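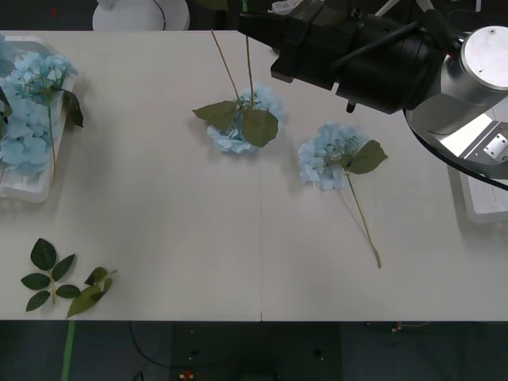
Composer un bouquet d'hortensias artificiels (sans que cela se voie depuis le couloir)

Dernière mise à jour : juillet
Imprimer cette page | Envoyer par e-mail

L'hortensia artificiel a sur le vrai un avantage considérable : il ne boude pas. Le vrai, vous le savez si vous en avez reçu un, penche la tête au bout de deux heures et vous regarde comme si vous aviez insulté sa mère. Le faux attend. Il peut même attendre très longtemps, les miens ont passé un hiver entier dans un carton Denberg avant que je me décide.

Reste qu'un bouquet de fausses fleurs sorti du sachet et planté dans un vase ressemble exactement à ça. Comptez un après-midi, dont une bonne partie à chercher la pince coupante.

Ce qu'il vous faut

- des hortensias bleu pâle, en tiges séparées (les bouquets déjà liés sont une punition)
- quelques brins de feuillage artificiel, de deux verts différents si possible
- un plateau ou une bassine à rebord pour garder les fleurs en attente
- une pince coupante, pas vos ciseaux de cuisine
- un vase opaque à col étroit
- du sable ou des gravillons pour lester

1. Débarrassez la table

Toute la table, y compris le courrier. Une surface claire est préférable : on y voit mieux la couleur des fleurs et les petits bouts de plastique qui sautent à la coupe, et que vous retrouverez sinon sous la plante du pied vers 4 heures du matin.

Laissez la réserve d'hortensias dans le plateau, sur le côté, et ne sortez que deux tiges à la fois. J'ai longtemps tout étalé d'un coup, par enthousiasme. On finit avec un massif de fleurs de la taille d'un édredon et aucune place pour travailler.

2. Réveillez les têtes

Les fleurs voyagent tassées. Prenez la tête dans une main et écartez les fleurons du bout des doigts, en partant du centre. Il faut obtenir un dôme un peu irrégulier. Si la boule est parfaite, abîmez-la légèrement : aucun hortensia breton n'a jamais été rond au compas.

Pour les plis tenaces, un peu de vapeur à bonne distance, sur un fleuron d'essai d'abord. Certains modèles le supportent très bien. D'autres, dont un Tretach que je regrette encore, se transforment en chou.

3. Occupez-vous des feuilles

Les grandes feuilles attachées sous la fleur ont la manie de remonter par-dessus et de la cacher à moitié. Rabattez-les vers la tige, en éventail, et courbez un peu les bords entre le pouce et l'index. Laissez-en une de travers. Si une tige n'en a qu'une, gardez-la, elle ira très bien du côté du mur.

Triez aussi les brins de feuillage. Les verts foncés, aux feuilles bien ovales et bien rangées, vont au fond et donnent de l'ombre. Les verts plus clairs, souvent chiffonnés, se mettent devant après un défroissage sommaire. Un reste de froissé passe pour du naturel, profitez-en.

4. Coupez, mais pas tout de suite

Présentez la tige le long du vase avant de couper. Puis recommencez. La longueur visible au-dessus du col doit rester modeste, disons une fois et demie la hauteur du vase pour la plus grande tige, moins pour toutes les autres. Coupez en biais, par petites étapes : une tige trop longue se raccourcit, une tige trop courte se range dans un tiroir avec les bonnes résolutions.

Si un fil de fer arme la tige, pliez-la d'avant en arrière à l'endroit entamé par la pince. Et tenez le morceau qui part.

5. Montez le bouquet

Versez le sable jusqu'au tiers du vase. Commencez par le feuillage sombre, puis une première fleur légèrement décentrée. La deuxième se place plus bas, tournée de l'autre côté, comme deux personnes brouillées à un mariage. Complétez ensuite en tournant le vase, et glissez le feuillage clair là où l'on voit encore du plastique.

Arrêtez-vous avant que le plateau soit vide. Les têtes en trop feront une petite couronne, ou resteront dans le plateau jusqu'au printemps.

L'entretien

Un coup de sèche-cheveux à froid une fois par mois, un pinceau souple pour les creux. Évitez le plein soleil, qui fait tourner les bleus pâles au gris. Quant à verser de l'eau dans le vase pour faire plus vrai, sur du sable cela donne de la vase, au féminin.

119 partages | 4 commentaires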